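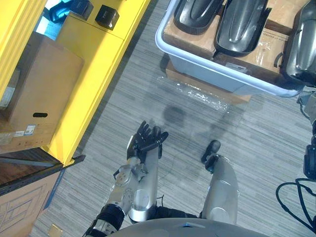

If you have been putting off the storage corner in your own building, take heart, because we put ours off for most of two years. The shelves had turned into the place where things went when somebody was carrying them and the phone rang, and by the end of the summer there was hardly a bare patch to set down a cup of coffee. So we are starting over with the yellow unit, the one on the gray striped carpet, and for now it holds a tan cardboard box with an oval hand-hole in the side and a few small things along the top. I can't tell you how cheerful that yellow looks when you can see some of it again!

The box deserves a word, too. I have become very fond of boxes with hand-holes, and I would ask everyone to save them when deliveries come in – the plain kind without holes can go straight to recycling. When you put one on a shelf, turn it so a hole faces out. You can then slide it toward you with one hand and keep the other free for the door, or for the next box, or for the sandwich you were hoping to finish. And please peel off or cross out the old shipping labels before you write on a box. Last January we spent a whole morning looking for the spare table covers, which were sitting the entire time in a box that still said Valdovinos on the side, and we had all walked past it supposing it was printer paper.

We have ordered 20 new stick-on labels from Lalari, the big ones with room for two lines. Put what is in the box on the first line and the month you packed it on the second. Thick marker, please, and capital letters if your handwriting is anything like mine.

Small items are harder. I like a little box on top of a shelf as much as anyone, but they do multiply, and they fall down the back when the door bangs. If something small belongs to you, would you come by and find it a home in a drawer? Whatever is left without a name by the next newsletter will move to the basket at the Plusamholm entrance, and you can look for it there.

We still have the Werkach cabinet to go through, and I am told it contains 16 extension cords, which sounds to me like a good reason to bring a thermos and a friend. Come any afternoon. There is a step stool behind the door, and the good tape is in the top drawer.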